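The Seventh Floor at Allumitz

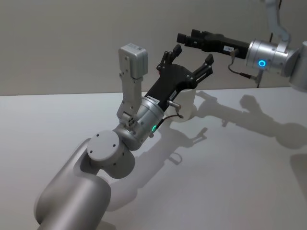 Fiction | by the author of the Fahy Street stories | Posted May 7, 2024

So I bought an apartment I'd never stood in. My sister still tells people this at parties.

It was the Gondura seminar that did it, in the function room at the bowls club, with free party pies and a bloke in a linen jacket who kept saying "yield" like it was a prayer. Allumitz, he told us. Coastal, up and coming, 29 minutes from the airport by the new road. I wrote that down and underlined it. You got a fully managed holiday unit with two weeks a year for yourself, and the rest of the time Vindbridge Holiday Lettings filled it with Germans and sent you money.

I signed for number 48, seventh floor, sea glimpses. I remember the pen was really heavy and I thought, well, serious people must own this pen.

The money did come for a while. Little amounts, with a statement I couldn't follow and a line called "linen reserve" that got bigger every time. Then it was just the statement. I rang Vindbridge and got a recording of a harp. I must have listened to that harp for most of a winter (I'd put it on speaker and do the ironing).

So in July I used my two weeks. Flew over on my own with one bag and a folder.

The new road was still a row of pegs. We went the old way, through every village and behind at least one tractor, and the taxi driver laughed when I gave him the address. He wasn't nasty about it. He carried my bag to the door and said something I've since learned means "good luck, aunty".

The building had six floors.

I went up and down in that lift like a lunatic, as if I might've missed one. In the end I took the stairs past the sixth and pushed open a metal door, and I was on the roof. Hot tar, a washing line, a plastic chair. And someone had painted a neat white 48 on the concrete, with a rectangle around it, like a parking bay.

I sat in the chair. What else was I going to do? There were other rectangles too, right across to the far wall, and in number 17 a woman in a big hat was eating a peach. She had a folder as well.

"Gondura?" she said.

"Bowls club," I said.

She cut the other half of the peach and brought it over. She stopped at my painted line, though, and waited until I said come in.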